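Moving out, week whatever

December 23, 2019

So the lease is up in 12 days and I have packed exactly one shelf. One. The rest of the apartment looks the same as it did in September, when I told everybody I'd be "mostly done by Thanksgiving." Ha.

Quick update then back to the boxes. Kittipong came by with tape and a van schedule and a lot of opinions. He thinks you pack by room. I think you pack by how much you hate the thing. We did it his way for an hour and I ended up sitting on the floor reading old phone bills.

What I'm getting rid of: almost all the mugs. The bread machine. Both fans. A coat I bought in Porner the year it snowed in the bus station and have worn maybe 4 times - too heavy, wrong shoulders, goodbye.

What I can't decide on: anything flat. Posters, frames, the maps. You can't stack them, you can't roll them, and the glass goes if you so much as look at it. Elínborg says towels between each one and stand them on edge, never lying down. She has moved 10 times so I'm listening.
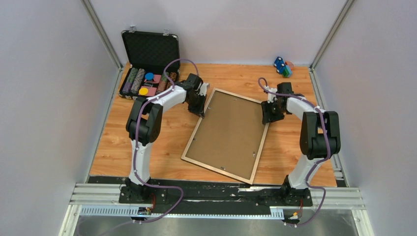

The kitchen problem

Still full. I keep cooking because I don't want to throw out the rice and then there's more dishes. Last night was rice, egg, the end of a jar of something from Suna. Tonight same but no egg.

Also the new place has no pantry. None. I measured the one cabinet and it's 37 inches wide, and teh door hits the stove. Srisuk Street has trees though, and a bakery, and I can walk to work, so fine. I'll keep the cans under the bed.

Games went in their own box, the first thing I've sealed all week. Then I unsealed it because Elínborg wanted cards after dinner and we played until way too late. I lost. Badly. Kittipong folds every hand and somehow still comes out ahead, no idea how.

Anyway. Van comes early. If anyone wants a bread machine, or fans, email me before the new year. Rarnon people get first pick becuase you're closest.

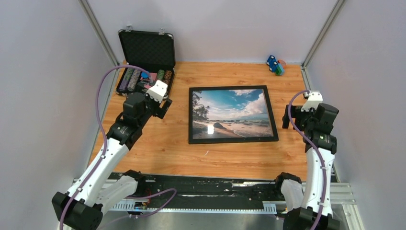 Filed under: Home, Moving

Next post will be from the new place, if the internet guy shows up. Wish me luck with the couch - it came in through the window and I think it has to go out the same way.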